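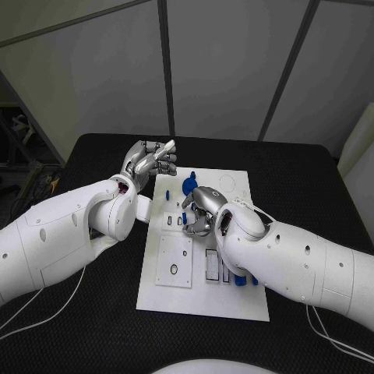

Before a part goes onto a board, someone has to decide how much room it gets. For a peg in a hole, that room is called clearance, and it is the number that drives most of the cost, most of the arguments and nearly all of the rework in small-batch assembly boards.

An assembly board is a simple product. It has a flat base, a set of plates fixed to it, a set of openings in the plates and a set of loose parts that go on or into them. Training shops use boards to teach fits. Test labs use them to compare one method of assembly with another. The parts are usually pegs, gears and short cylinders, as these cover the common cases: a straight insertion, an insertion that has to be turned to the right angle, and a toothed part that has to seat on a shaft and mesh with whatever is next to it.

Stemell, a two-room shop in Dillgate, has made boards since it stopped making drawer hardware. Nafula Mrema does the drawings. Her method starts on paper, at full scale, with the outline of every part and opening printed where the real one will go. Loose parts are set on the sheet and moved until the spacing works. A sheet costs almost nothing to reprint. A base plate that has been cut wrong goes in the scrap bin, along with the hour it took to cut.

Spacing is the first thing the paper stage settles. A gear needs open space on all sides for whatever is gripping it, and a peg standing too near the teeth will be knocked over when the gear is lifted. Mrema leaves at least 19 millimeters between any two graspable parts and more next to a gear. Slots can sit closer together than pegs because nothing stands up from them until they are filled.
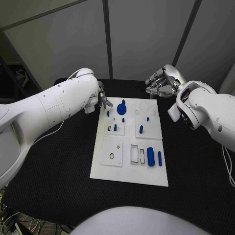

Blue gear, pegs and slotted plate on a white board.

Color is the second decision. Blue on white is easy to read under shop lights, and on a dark mat the edge of the board stays clear as well. Mrema tried gray parts on one early run and dropped them. Under a low lamp the shadow of a gray peg was nearly the same tone as the peg.

The third decision is the fit. Stemell's looser boards leave 2 millimeters across a hole. Anyone can fill those on a first try, and they are sold for beginners. The tighter boards come down to a fraction of that, and here the material starts to matter. Printed plastic shrinks as it cools, and it shrinks unevenly, so a round hole comes off the printer slightly small and slightly out of round. The shop prints undersize and reams to the final figure. Pegs are left as printed, checked with a ring gauge and sorted.

Lead-in matters as much as clearance. A small chamfer on the peg, or at the mouth of the hole, lets a part that arrives off center slide into line. Remove it and the same clearance feels much tighter. Flonwood, which orders boards for its evening classes, asks for 3 versions of the same plate with the chamfer as the only difference.

Wear is the weak point. The Shirazi pattern, the shop's oldest layout, is rated for 2,000 insertions per hole. After that the mouth of the hole rounds over, the fit loosens and any timing taken on the board stops being comparable with earlier ones. Plates are screwed down at the corners so that a worn one can be swapped without touching its neighbors.
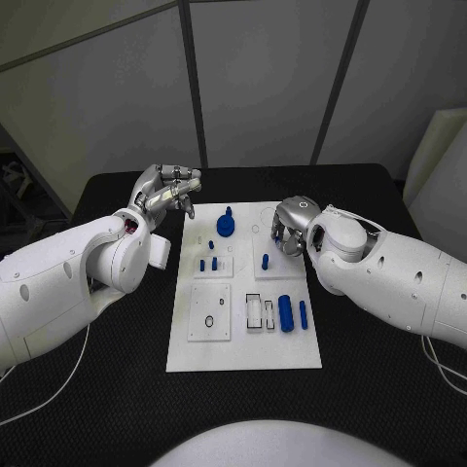
Nyokabi Lukumay thinks the rating is generous. Slots, she says, go well before round holes do, as all the load lands on two corners, and she would replace a slotted plate at half the stated life and keep a log for each opening instead of one for the board.

Mrema has no objection to the log. The next run of plates, due in December, will carry a number beside each opening, molded in on the underside where it can't be rubbed off. The price of a replacement plate stays the same.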